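Visiting Clandlow Gardens: Frequently Asked Questions

Where is Clandlow?
The gardens are on the Birwood road, 14 miles past the Telik turnoff. The last stretch is gravel but fine for ordinary cars. Phone maps tend to send people to the old service gate, so follow the brown signs once you leave the highway.

When are you open?
Every day from 9 a.m. The last entry is at 4 p.m. and the gates are locked at 5:30. In July we stay open an hour later.

How long should I plan for?
Most people take two to three hours. If you want to walk up to the falls and have lunch, plan on half a day.

Who built the place?
The Vasiliauskas family cleared the land, dug the ponds, and put up the stone teahouse over several years. They ran it as a picnic ground and dance hall until a flood took out the lower bridge. The dance hall is now a ruin. You can look at it from the path but you can't go inside.

Do I need to book?
Not for general entry. The evening lantern walk does need a booking and takes up to 258 people a night. Saturday walks fill first.

How many steps are there to the falls?
There are 942 steps from the teahouse to the upper lookout, with benches at each landing. The lower lookout can be reached on a flat path and has nearly the same view of the pool.
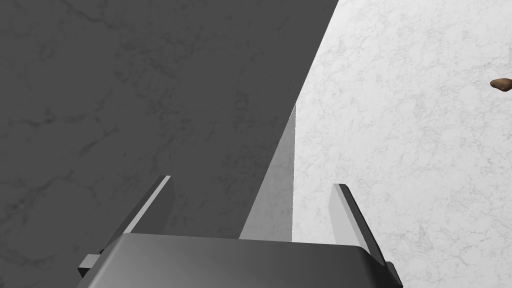

Rhys Doolan wrote to us that the climb took him 40 minutes with a stop at every bench, and that he would have started earlier in the day if he had known how little shade there is past the second landing. He also suggested carrying more water than you think you need. The only tap is at the teahouse.

Can I swim?
Yes, in the lower pool, when the green flag is up. There is no lifeguard. The pool closes after heavy rain and can stay closed for a couple of days.

Is the site suitable for strollers and wheelchairs?
The lower gardens, the ponds, and the café are all on paved or packed paths. The teahouse has one step at the door — ask at the ticket desk for the ramp. The upper trail is not suitable for wheels of any kind.

Are dogs allowed?
On a leash in the lower gardens and the parking lot. Not on the falls trail and not at the pool.

Is there a guided tour?
Tanko Ajayi leads one at 10 a.m. and Chinyere Isah leads one at 2 p.m. Both start at the ticket desk, last an hour, and are included with entry.

Can I get there without a car?
A shuttle leaves the Birwood bus station at 9:15 a.m. and comes back at 3:45 p.m. It has 14 seats and you pay the driver. There is no taxi stand at the gardens, and cell service is poor — arrange your ride back before you arrive.

Can I stay overnight?
We have five cabins behind the orchard. Each sleeps four and has a small kitchen. Bring your own towels. Check-in is from 3 p.m. at the ticket desk.

What happens if it rains?
We stay open in rain but close the upper trail in thunderstorms. Day tickets are not refunded. If the trail is closed when you arrive, the desk will stamp your ticket for a second visit within a month.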